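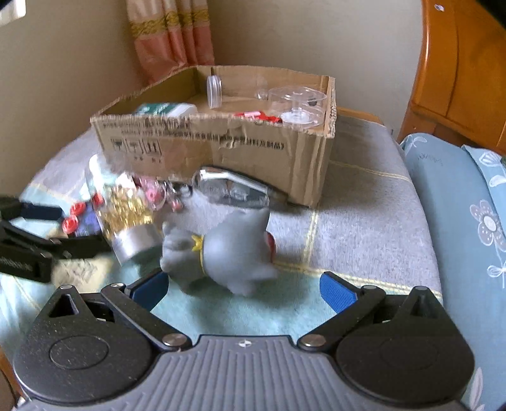 Inventário de brinquedos numa ludoteca associativa: como registar peças soltas, empréstimos e abates?

Publicado na secção Associações e Coletividades

Urszula Głowacki

Boa tarde.

Exerço, desde setembro, as funções de responsável pelo acervo de uma ludoteca associativa em Gritthorpe, que empresta brinquedos e jogos a famílias com crianças até aos dez anos. O acervo foi constituído por doações sucessivas e nunca teve um inventário digno desse nome. Existe um caderno de capa dura, preenchido por várias mãos, no qual um mesmo jogo surge com designações diferentes, e existe uma folha de cálculo com 128 linhas, iniciada por quem me antecedeu e interrompida a meio da segunda estante.

A direção pretende apresentar à assembleia geral um inventário completo, acompanhado de um regulamento de empréstimo revisto. Foi-me pedido que propusesse o método. Exponho as dúvidas que me parecem mais difíceis de resolver sem o parecer de quem já passou pelo mesmo.

A primeira diz respeito à unidade de registo. Um jogo de tabuleiro é, sem dificuldade, uma unidade. O mesmo não sucede com as figuras de animais, os carros pequenos, os blocos e os utensílios de cozinha em miniatura, que chegam em sacos e são emprestados em conjuntos de composição variável. Se cada figura receber um número, o trabalho torna-se desproporcionado em relação ao valor do objeto. Se apenas o conjunto for numerado, deixa de ser possível demonstrar que faltou uma peça na devolução.

A segunda refere-se à marcação física. As etiquetas de papel que temos utilizado descolam-se na lavagem e receio que as crianças mais pequenas as levem à boca. Foi sugerida a gravação, que me parece excessiva e que desfiguraria algumas peças antigas.

A terceira prende-se com os abates. Há brinquedos incompletos, partidos ou sem indicação de origem, e não dispomos de qualquer regra sobre quem decide a sua saída nem sobre o destino a dar-lhes. Alguns foram doados por sócios que ainda frequentam a casa e que perguntam por eles.

Por fim, agradecia indicação sobre a caução. O regulamento em vigor fala em «valor adequado», expressão que tem dado origem a interpretações muito diversas ao balcão.

Acrescento que não dispomos de verba para programas informáticos pagos e que o trabalho será feito por duas pessoas, às quartas-feiras à tarde.

Com os melhores cumprimentos,
Urszula Głowacki

3 respostas — ordenadas por utilidade

Britta Kleinschmidt
Membro da comunidade, secção Bibliotecas e Ludotecas

Cara Urszula Głowacki,

Coordenei durante vários anos a ludoteca de Skernport, que à data da minha saída contava com um acervo bastante superior ao indicado na vossa folha de cálculo, mas que partiu de condições semelhantes. Respondo pela ordem das questões colocadas.

Quanto à unidade de registo, recomendo que seja aquilo que se empresta. O que sai pela porta numa só caixa ou num só saco constitui uma unidade, recebe um número e tem uma ficha. As peças que compõem o conjunto não são numeradas individualmente, mas são enumeradas na ficha, por categoria e quantidade, e essa lista acompanha o conjunto dentro da própria caixa. No ato da devolução, confere-se o conteúdo pela lista, na presença de quem devolve.

Para que este procedimento funcione, é indispensável que os conjuntos tenham composição fixa. A prática de compor um saco ao balcão, conforme o gosto da criança, é simpática, mas torna impossível qualquer conferência posterior. Em Skernport, os conjuntos foram fechados de uma só vez, durante uma semana de encerramento ao público, e as peças sobrantes passaram para uma caixa de reserva destinada a reposições. Quando falta uma figura num conjunto, retira-se outra equivalente da reserva e corrige-se a ficha, com a data e a rubrica de quem procedeu à correção.

No que respeita à numeração, aconselho números corridos, sem qualquer significado. A tentação de incluir no código a categoria, a idade recomendada e a estante é compreensível. Contudo, as estantes mudam, as categorias são revistas, e o código passa a conter informação errada que ninguém se atreve a alterar. A localização deve constar de um campo próprio da ficha. Um número anulado não deve voltar a ser atribuído.

A ficha pode limitar-se aos seguintes campos:

Número de inventário
Designação normalizada
Proveniência e data de entrada
Composição do conjunto
Idade recomendada
Estado de conservação
Localização
Observações
Data e motivo do abate

A designação normalizada merece algum cuidado. Convém redigir previamente uma lista de termos e respeitá-la sem exceção. Se a lista estabelece «figuras de animais», não se admite «bichos», «animais de plástico» ou «quinta» no campo da designação, ainda que tais expressões possam constar das observações. A ausência desta lista é a origem provável das repetições que refere no caderno. A propósito deste último, não o destrua: constitui, em muitos casos, a única prova de doação.

Sobre a marcação física, o número deve figurar na embalagem e nunca na peça pequena. Para as caixas, utilizámos etiquetas plastificadas, colocadas sempre na mesma face, e para os sacos de pano uma fita cosida com o número escrito a tinta de tecido. Os objetos grandes, como triciclos ou casas de bonecas, recebem o número na base. Desaconselho a gravação pelos motivos que aponta. As peças destinadas a crianças com menos de três anos não devem levar qualquer elemento colado, por pequeno que seja, e os respetivos conjuntos devem ser guardados em separado dos restantes.

Relativamente aos abates, sugiro que o regulamento distinga a proposta e a decisão. A proposta cabe ao responsável pelo acervo e é apresentada em lista, com o motivo indicado para cada número. A decisão cabe à direção e fica registada em ata. Quanto ao destino, a nossa ordem era a seguinte: aproveitamento de peças para a reserva, devolução ao doador que a tivesse pedido por escrito no momento da entrega, cedência a outra instituição e, por último, reciclagem. Um brinquedo com defeito que afete a segurança é retirado de imediato da sala e aguarda a decisão em armário fechado.

A questão dos doadores resolve-se à entrada. Passámos a utilizar uma declaração de uma página, na qual o doador reconhece que a associação pode emprestar, transformar ou abater o bem. Quem não desejava assinar levava o brinquedo consigo. Para as doações antigas, afixámos um aviso durante um trimestre e aceitámos os pedidos de restituição apresentados nesse prazo.

Por último, a caução. Abandonámos o valor por objeto, que obrigava a avaliar cada jogo, e adotámos uma caução única por família, entregue na inscrição e restituída na saída. O montante deve ser fixado pela assembleia geral e figurar no regulamento em algarismos. A peça em falta era cobrada apenas quando impedia a utilização do jogo — um dado substitui-se, um tabuleiro não.

Com duas pessoas e uma tarde por semana, o trabalho é exequível, desde que se avance por estantes completas e que nada regresse à prateleira sem ficha.

Com consideração,
Britta Kleinschmidt

Comentário de Urszula Głowacki: Agradeço a resposta tão circunstanciada. Pergunto apenas se a lista de composição era impressa ou manuscrita e se a conferência não provocava filas ao balcão.

Comentário de Britta Kleinschmidt: Impressa, em duas vias, uma na caixa e outra em arquivo. As filas existiam ao sábado. Passámos a receber as devoluções numa mesa à parte, com os conjuntos de mais de 66 peças sujeitos a conferência até ao dia útil seguinte, faculdade que deve estar prevista no regulamento.

Tesouraria Usmont
Membro da comunidade

Na associação de Usmont usamos uma folha de cálculo partilhada e não sentimos necessidade de mais. Temos 200 jogos. Quando falta uma peça, escreve-se na coluna das observações.

Chamo a atenção para o seguro. A apólice que cobre o recheio das instalações pode exigir relação valorizada dos bens, pelo que conviria acrescentar uma coluna com o valor estimado. Recomenda-se a leitura das condições particulares antes de fechar o modelo da ficha.

Comentário de Britta Kleinschmidt: A observação sobre o seguro é pertinente. No entanto, a anotação das faltas apenas em observações impede a pesquisa por conjuntos incompletos. Um campo de estado, com três ou quatro valores fixos, resolve a dificuldade sem custo.

Secretariado da Ludoteca Ra
Membro da comunidade

Exma. Senhora,

Subscrevemos, na generalidade, o parecer de Britta Kleinschmidt, com uma reserva quanto à caução única. Na nossa experiência, as famílias com menos recursos deixaram de se inscrever quando a caução passou a ser exigida à cabeça. O regulamento atual prevê a dispensa mediante pedido simples, sem apresentação de comprovativos, e no último exercício foram concedidas 41 dispensas. Não registámos aumento das perdas.

Quanto à higienização, matéria que não vem referida na exposição inicial, convirá acrescentar à ficha um campo com o modo de limpeza admitido: lavagem em água, pano húmido ou apenas escova. As pessoas que recebem as devoluções mudam com frequência e nem sempre distinguem a madeira envernizada da madeira crua, que não deve ser mergulhada.

Podemos enviar o nosso modelo de declaração de doação a quem o solicitar por mensagem privada.

O Secretariado

Comentário de Urszula Głowacki, quarta-feira, 3 de novembro: Agradeço a todos. A direção aprovou a unidade de registo por conjunto e a lista de termos normalizados. A caução será discutida em assembleia, com as duas modalidades em alternativa. Solicitei o modelo de declaração por mensagem privada.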